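About Golluline

Golluline is a small research group in Pleston. We study how a robot arm can learn to handle household things from a modest number of demonstrations. We started in October with one arm and one table, and we are still closer to a workshop than to a company, although on paper we are a company.

Our question is narrow, and we like it so. When a person teaches a robot by guiding it, the person makes many demonstrations which are almost the same. The robot then learns the average very well and the rest badly. We wanted to know if one can collect fewer demonstrations but choose the starting positions with more care, and arrive at the same result.

What we do

The method is called Song. It has no hidden meaning, it was the name of a folder and it stayed. Before each demonstration, Song looks at all the starting positions which were already recorded and proposes the next one, in a region where the model is least sure of its own movement. The operator puts the objects there, guides the arm through the task, and saves the result. If the operator thinks that the proposal is not reasonable, for example too near the edge of the table, he or she may refuse it. The refusals are saved too, and they are used later to limit the proposals.

Most of our work is done with baskets. A basket has a rim that can be grasped at almost any point, and the same grasp must be a little different when the basket is turned. The weave also makes trouble for depth estimation, especially when it is open and the camera receives something from behind it. For these reasons we find them more useful than cubes, which are easy in a way that a kitchen or a store room never is.

A typical task has two baskets of different color and size on the white table. The arm must approach one of them at the rim and leave the other in peace. Both may be turned at any angle, so the model cannot learn a single direction of approach. 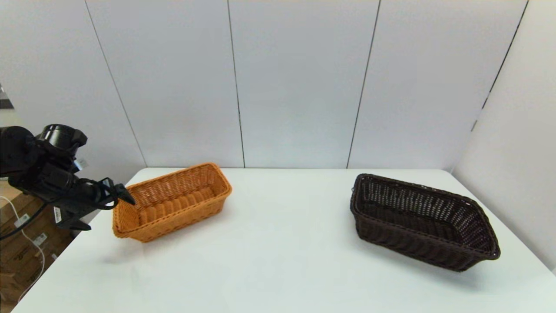

Dexter Schumacher wrote to us after reading our first report that he would not trust any success rate measured on baskets which the model had met in training, and that a careful choice of starting positions could simply be a way of making the test look like the training. He asked us to fix the test positions before the first demonstration is recorded, and to let a different person choose them.

We took the advice. Test positions are now drawn in advance and kept by one colleague who does not operate the arm during that study. It makes the planning slower, but we have kept this rule for every study that followed.

What we found so far

Our largest collection has 1,193 demonstrations, made with starting positions drawn at random. With Song we reached a similar success rate on the fixed test positions using roughly 30 percent of this number. The difference is clear for approaching and grasping the rim. For placing a basket at a given angle it is much smaller, and in one of the studies we could not see it at all. We do not yet know the reason. It is possible that the uncertainty we measure says more about the approach than about the release, and this is the subject of our present work.

We publish the negative results together with the others. Whoever wants to compare a method with ours can ask for the list of test positions and the training settings.

Who we are

Tahmineh Daneshvar leads the research and wrote the first version of Song. Vega Aguirre is responsible for the arm, the gripper and the calibration. Zofia Sikora designs the studies and keeps the test positions. Aitana Quintana takes care of agreements, visits and the questions that come by mail.

Visits and cooperation

We receive students for stays of 26 weeks, normally one at a time. We also work with a second laboratory in Devcombe, where our studies are repeated with other lighting and another table. Please write to Aitana before you travel, as the laboratory is closed to visitors when a test is running.

Page last changed: 30/11/2020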